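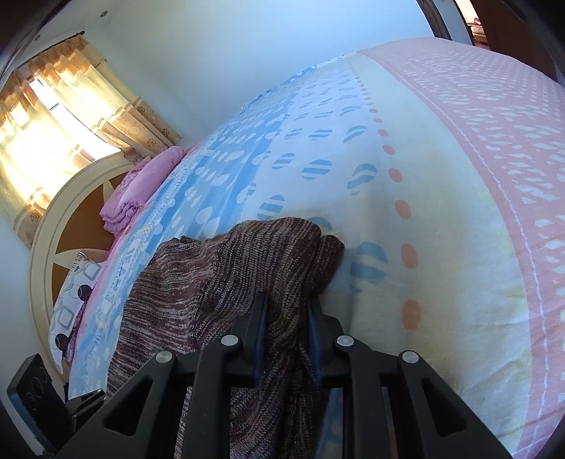

Clendemthorpe Spinal Conditions Support Group
Minutes, December 27, 2018

Present: Teresa Mac Giolla (chair), Ea Ragnarsson (minutes), Price, Irard, and three family members who came for item 2 only.

1. Last minutes
Agreed, with one change. Price did not "welcome" the new transport plan. He said he would believe it when a van turned up.

2. Flendholm respite house
Teresa reported on her visit. The house is advertised as fully accessible. The front door has a ramp, but the bathroom door is too narrow for Irard's power chair, and the manager told her most guests "find a way." Irard asked which guests. Teresa did not get an answer.
The families want to know who would be on duty overnight. The leaflet says "trained staff" and gives no more than that. Ea to write and ask what the training is – and to ask again if we get the leaflet back in reply.
No bookings through the group until the door is measured and we have the figures in writing.

3. Grant
We have been offered 4,000 dollars toward a "life story" booklet about members. Price is against it. He has been called an inspiration for doing his grocery shopping and does not want it in print. Teresa thinks some members would like to tell their own stories, in their own words, and that the money could also cover ride costs. Ea doubts the funder will allow that. The offer letter is vague on the point.
Teresa to ask before we sign anything. Decision put off.

4. Home visits
Visits still run late. The new scheduling system was meant to fix this by June and did not. Irard waited 40 minutes on his last one. Members are asked to write down arrival times and pass them to Ea.

5. Any other business
The hall heating is still on a timer that shuts off before we finish. Price has raised this before.

Next meeting: same room, date to be set by email.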